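Stop Making Me Download An App To Park

28 November 2018

Fourteen minutes. Thats how long I stood in the cold last night trying to pay for a parking spot. Not looking for one – had one. Paying for it.

The meter on Skoten Street used to take quarters. Now it's a sticker and a code, and the code wants you to get Fivora. Fine. Download. Email. Password with a symbol. Plate number. Then it wants my birthday. Why does a curb need my birthday?

Missed the first half of dinner. Senga Dow had already eaten my bread.

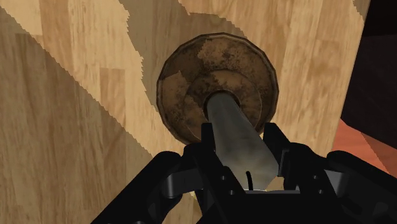 And before anyone writes in, yes, I own a phone. I like my phone. But my neighbor Przemysław Kwiatkowski is 64, drives to the pharmacy once a week and has a flip phone that works great. What's he supposed to do? Call the number on the sticker, apparently. He did, back in August. Gave up on hold and drove home.

The city says it's cheaper. Sure, for the city. A coin slot never asked anybody to agree to updated terms. It didn't need two bars of signal either, and there's no signal behind the library, wich is where they put most of the new signs.

Keep the app. Let people who want it use it. Just leave one machine per block that takes money. Actual money, the stuff we already have.

Council meets tonight. I'll be there if I can find somewhere to park.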